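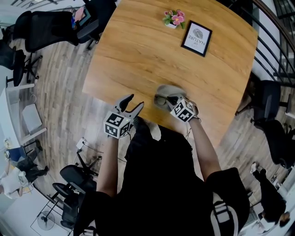
Okay, so the Kullgate swap shelf! I promised in the last issue I'd report back, and then life got in the way (two birthdays and a leaky water heater), so let me catch you up.

The shelf lives in the hallway by the back stairs, and the idea is that you leave a paperback and take a paperback. When I set it up in November I put out 12 books of my own, mostly mysteries, plus one gardening guide I never opened. By New Year's all the mysteries were gone and the gardening guide was still sitting there. It's still there now. If you have a balcony and a soft heart, please come get it.

What I didn't expect was the jigsaw puzzles! Someone left a 500-piece harbor scene in February and now we have nine puzzles and hardly room for the novels. I took home the one with the hot air balloons and lost a whole weekend to the sky, which is all the same blue, and I loved every minute. If you borrow one and find a piece missing, write it on the lid in pencil so the next person knows before they start. The lighthouse is short a corner, by the way.

A few things people have asked me. Yes, kids' books are welcome, on the bottom shelf where kids can reach them. No, please, no more encyclopedias (we got more than five volumes of one set and I had to haul them to the Barredo thrift store on the bus). Cookbooks are great and they go fast, especially anything with soup in it.

I'm tidying the shelf on Saturday morning, so if you've got a bag of books by the door, bring it down before noon. I'll have coffee and the lemon bars from the bakery on Nalidora Street, the good ones with the thick crust. And if anybody has the second book in that ferry captain series, I finished the first one at midnight and I need it back on the shelf, pretty please!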